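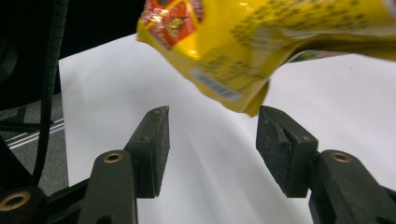

News > Public Safety > Consumer Crime

CONSUMER CRIME

Pladano Prosecutor's Office: Two Charged in Sale of Unlicensed Eyeglasses and Contact Lenses

PLADANO, May – Two people were charged this month with selling prescription eyeglasses and contact lenses without a license from a rented store on Justus Avenue, the Pladano Prosecutor's Office announced.

The two suspects, a man and a woman, are both residents of the city. They are charged with the unlicensed practice of optometry, theft by deception and conspiracy. Their names are not released until the first hearing has taken place.

According to investigators, the store was doing business under the name Skesaseo Vision. Customers received an eye test in a back room, and after the test they were offered glasses or colored contact lenses for immediate payment. Neither of the suspects has a license to test eyes in the state, and the store was not registered with the state board as a place where lenses can be sold.

The investigation started after a complaint from a customer, who went to a hospital with a painful infection in both eyes. The customer told the doctors that the lenses were bought on Justus Avenue and that no instructions for cleaning were given. The hospital informed the state board, and the board passed the matter to our office. In the following weeks, detectives visited the store 6 times as customers. On each visit, they were offered an eye test and a prescription.

Detectives searched the store and a storage unit on Pangilinan Road with a court order. They took 259 pairs of contact lenses, a machine for measuring the eye, blank prescription forms and a notebook with the first names and telephone numbers of customers. The notebook suggests that nearly 300 people paid for a test or for lenses at this address. The office is now contacting them by telephone.

Both suspects were released under conditions. They must stay in the state, they must give their passports to the court, and they are not permitted to enter the store or to contact former customers. If they are found guilty of the most serious charge, they can receive a prison sentence of several years.

A charge is only an accusation. The suspects are considered innocent until their guilt is proven in court.

Information for former customers

Persons who bought contact lenses at the store are advised to stop wearing them and to see a licensed eye doctor, also when they feel no pain. Please do not throw the lenses or their box away. They can be important for the case and can be brought to the front desk of the Prosecutor's Office. A receipt will be given.

Callers from our office will never ask for a bank card number or for a payment. Interpreters are available without cost, and the office does not ask about immigration status when it takes a statement.

Anyone with more information on this case is asked to contact the Consumer Crime Unit of the Pladano Prosecutor's Office. Tips can be given without leaving a name.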